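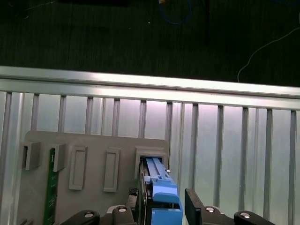

Sedeo Community Help
Home Topics Housing Utilities Members Sign in
Search all topics Go

Water bill estimated for several periods, then corrected in one statement

Posted 2023-12-11 in Utilities

I am writing on behalf of a household at the Ondlow apartments, where each unit has its own water meter and is billed separately by the management office. Between July and the present statement, our bills were marked "E" beside the reading. The latest bill is marked "A" and asks for payment for 73 units of water in a single period, where we are normally charged for 11. The office has stated that the amount is correct and payable in full by the due date on the statement.

I wish to know whether a correction of this size is permitted, whether the household may request time to pay, and whether the meter may be tested before payment is made. The lease refers only to "utility charges as billed." There has been no change in the number of residents, and no leak has been reported to us.

Muthoni Kioko

2 replies

Wouter Van Wijk

The letter "E" indicates an estimated reading and the letter "A" an actual one. When a meter has not been read, the billing office enters a figure based on past use. If that figure is too low, the difference accumulates and appears on the first bill that follows an actual reading. A large single charge may therefore be correct in total even though it does not represent the use of one period.

The following steps are suggested before any payment is disputed.

Read the meter yourself and write down the number, with the date and time. Compare it with the closing figure on the bill. If your number is lower than the billed one, the reading was taken or entered in error, and the office should be asked in writing to correct it.

Next, close every tap in the unit and read the meter again after 50 minutes, with no water used in the meantime. Any movement points to a leak, most often at the toilet tank. A few drops of food coloring in the tank will show whether water is passing into the bowl.

Request a statement listing each reading since the last one marked "A." Add the units already billed as estimates and confirm that they have been deducted. In my own case the estimates were left out of the calculation, and the bill was reissued at a lower amount.

With regard to time to pay, many billing offices will agree to installments when the balance results from their own estimates. The request should be made before the due date and the agreement obtained in writing. Limits on back-billing differ from state to state, and your state utility commission or local tenant office can advise whether they apply to a landlord who bills for water directly.

A meter test can usually be requested. Please ask first who bears the cost, as the fee is often charged to the customer if the meter is found to be accurate.

Leemans

We had the same thing with our gas. We paid it and the next bill was normal. Please also check that the serial number on the meter matches the one on the bill, as ours had been switched with the unit across the hall.

Carkalano guidelines apply to all replies. Members are asked to remove account numbers before posting copies of bills.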